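Kitchen > Bowls & Prep | Reviews

Brurik mixing bowl, 2 months in

Bought the Brurik from Itden for $19, mostly for salads and pancake batter. Light, easy to pour from, fine in the dishwasher. Slides around a bit when you whisk hard — damp towel under it fixes that. 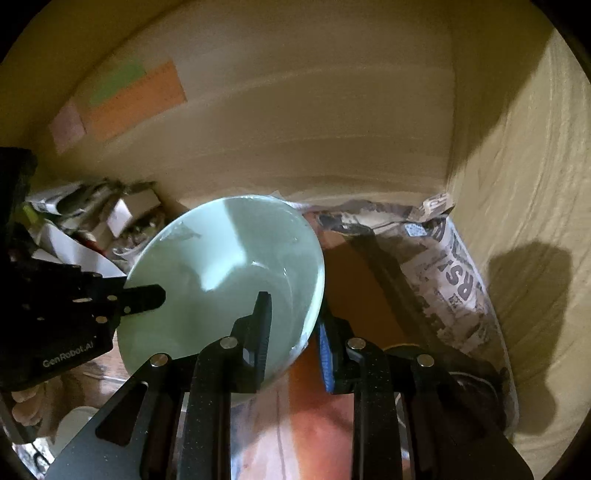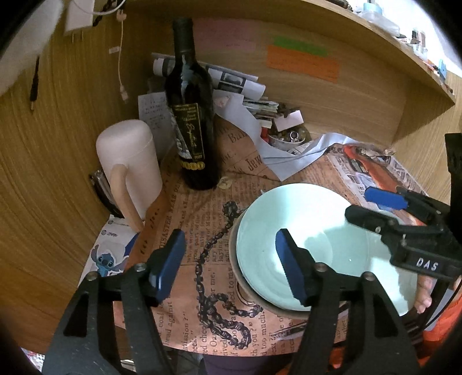 The bowl, and the desk corner with the wine bottle.

Smells stick tho. Garlic dressing took 2 washes to go away. My old Joo bowl was heavier and never moved, but it cost $21 and teh lid cracked by October. No lid with this one. Would buy again, 4 stars.

We use cookies. OK | Settings

Contact | © Unar Reviews | Back to top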